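How do I get yellow storage spots out of old linen tea towels without losing the embroidery color?

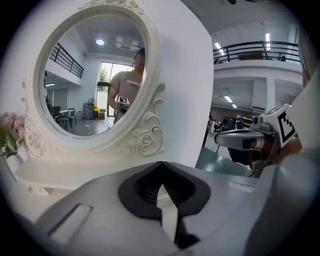

Page last edited: September, 4:53 p.m.

Posted in Household Linens > Washing and Care
3 replies

plustidia_attic
I bought a box of table and kitchen linens from an estate sale and most of it is in decent shape. The problem is a set of damask tea towels that have yellow and light brown spots along the folds. They were stacked in a cedar chest with no paper between them, and the spots line up with where the wood touched the cloth.

The towels are heavy, white on white, with a woven fern pattern. Each has a hand embroidered initial in one corner. On most of them the thread is white, but three have a dark red initial and I am worried about that color running into the white. The seller did not know how old they are. There is no label.

So far I have done one thing, which was to soak a plain white one overnight in cool water with a little dish soap. The water came out tea colored and the towel looks better, but the spots along the fold are still there. I have not tried anything on the red ones.

I have oxygen bleach powder, white vinegar, lemon juice and regular chlorine bleach in the house. I would like to use the towels, or at least keep them out on a rail, so they don't need to look new. I mainly don't want to ruin them. Is there an order I should try things in? And is there any safe way to wash the red ones?

Manju Prajapati
Put the chlorine bleach away first. It weakens old linen, and on cloth that has been stored for a long time you can end up with small holes where the spots were. It can also leave its own yellow cast if it isn't rinsed out completely.

What you have is probably a mix of two things. Linen yellows by itself when it is folded up with soap or starch left in it, and bare wood stains whatever rests against it. The first kind usually comes out. The second kind may only fade.

For the towels with white embroidery:

Rinse in plain cool water until the water stays clear. This may take several changes. Don't skip it even if the towel looks clean, as old starch and detergent will get in the way of the next step.

Dissolve the oxygen bleach in warm water before the towel goes in. Undissolved powder sitting on a fold can leave a weak place. Use the amount on the package for soaking, no more.

Put the towel in loosely folded and weigh it down with a white plate so it stays under. Leave it up to 24 hours. If the water turns brown before that, pour it off and mix a fresh batch.

Lift it out with both hands under it, or in a mesh bag. Wet damask is heavy and an old hem can tear if you pull it up by a corner. Rinse until there is no slippery feel left.

Dry it flat in the sun on a white sheet, or on grass if you have some. Sun does a lot for linen. If a spot is fainter but still there, you can wet it and put it out again the next day.

Do not iron until you are satisfied with the color. Heat can set what is left of the stain.

For the three red ones, test the thread first. Wet a cotton swab with cool water and press it on the back of the initial, on a single stitch if you can, for a full minute. Then do the same with a swab dipped in water with your soap in it, and again with the oxygen bleach mix. If any swab picks up pink, stop there and don't soak that towel at all. Test every towel – the same red can come from different thread.

If the swabs stay clean, wash in cool water only and keep it short. Keep an eye on it the whole time and don't leave it overnight. After rinsing, lay it flat with a dry white cloth under the initial and another on top, and press the water out. Never leave a wet towel folded with the red part touching the white part.

If the thread does bleed in the test, I would work on the spots one at a time with a damp cloth, well away from the corner, and accept whatever result you get.

jendel_w
lemon juice and salt and lay it in the sun. my grandmother did all of hers that way and they were white as anything. worked on my pillowcases too. wouldn't bother with powders

Manju Prajapati
Lemon and sun can work on a rust mark, but I would be careful with it. It is an acid, and if it dries in the cloth and isn't rinsed it will make the fibers brittle. If you use it, keep it on the spot only, leave it for a few minutes and rinse very well. Keep it off the red thread.

Vivek Dixit
I agree with most of the long answer above. A few things to add on storage and ironing, as the spots will come back if the towels go back in the same chest.

Line the chest with acid-free tissue or a washed cotton sheet so the wood never touches the linen. Old pillowcases are fine for this. Plastic bins and plastic bags are not a good choice for long storage because they hold in damp.

Roll the towels on a cardboard tube wrapped in tissue if you have room. If you have to fold them, refold them along different lines every few months. Most of the splits I see in old towels are exactly on a fold.

Don't starch anything you plan to put away. Starch only right before use.

Iron damask while it is still damp, on the wrong side first, then lightly on the right side to bring up the sheen. For the initials, lay the towel face down on a thick bath towel so the stitches sink in and don't get flattened.

If you put them out on a rail, keep it away from a sunny window. A day in the sun is fine for whitening but months of it will rot the fold and fade the red.

plustidia_attic
Thank you. I did the swab test on the red ones. Two stayed clean and one turned the soapy swab pink, so that one is going in tissue as it is. The first white one is in the oxygen bleach now, and I'll do the others in small batches. I had not thought about the starch at all.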